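Nollorel
Open calls / Participants / Workplace study

Call for participants: shared desk and whiteboard study, Iltside office

Nollorel is looking for 27 adults to take part in a study of how small groups use a shared work room. The study covers three things: what people keep on a shared desk, how they use a whiteboard during a working discussion, and how the desk is cleared at the end of a session. No special training is required. Office workers, students and people who work from home may all apply.

Each participant attends two sessions in the Iltside office. A session has a discussion part and a desk part. In the discussion part, a small group works through a planning task. One person stands at the board with a marker and the others stay seated. Roles rotate so that every participant writes on the board at least once. In the desk part, participants work alone on a typing and sorting task, then clear the desk for the next group.

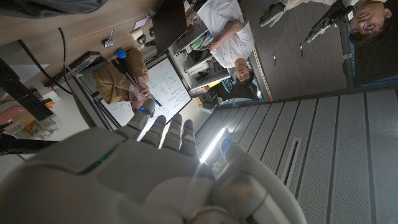
Groups are fixed for both sessions. If you cannot attend the second session, tell us before the first one so that the place can go to someone on the waiting list. Board notes are photographed at the end of each discussion and the board is then wiped. Participants should not write personal details on it.

What we ask of participants
Be 18 or older.
Be able to sit at a desk and stand at a whiteboard for short periods.
Read and write English well enough to follow a printed task sheet.
Bring the bag you would normally bring to work. Its contents are not inspected.
Agree to video recording of the discussion part.

Some groups include one remote member, who joins by video call on a desk monitor. Remote places are limited. To apply for one you need a headset, a stable connection and a whiteboard or large sheet of paper on the wall behind you. Remote members complete the discussion part only and are paid for that part only.

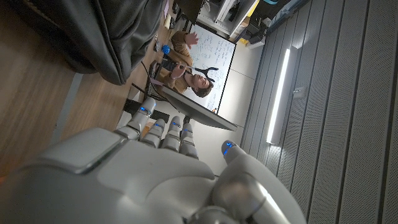 Text: Dace Lill, study coordinator
Posted May 17, 2022

Payment is made by bank transfer after the second session. Travel within the city is refunded on receipt of a ticket or a fuel slip. Participants who withdraw after the first session are paid for that session.

The desk part is done in silence. Do not rearrange cables or power strips. Chairs may be adjusted. Anything you put on the desk during the session should be left in place until the session leader asks you to clear it, including wrappers and loose paper.

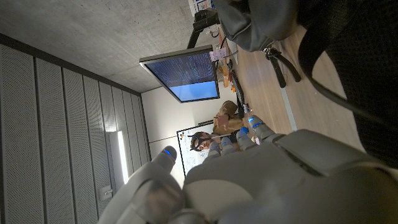 Clearing is scored from a written inventory made before and after. The inventory has two columns, one for items that belong to the desk and one for items that people bring in. A keyboard and a monitor on an arm go in the first column. A brown paper bag on the desk goes in the second. A paper note near the desk edge is harder to place, and the session leader will ask the group whether it stays. There is no correct answer to that question, and individual scores are not shared with other participants.

How to apply
Send your name, a contact number and your preferred session times to the study desk at Nollorel. Quote reference 642. State whether you are applying for a room place or a remote place. You will get a reply within 7 working days with a consent form and directions to the Iltside office. Return the signed form before your first session.

Applications from existing Trastus panel members are accepted under the same reference.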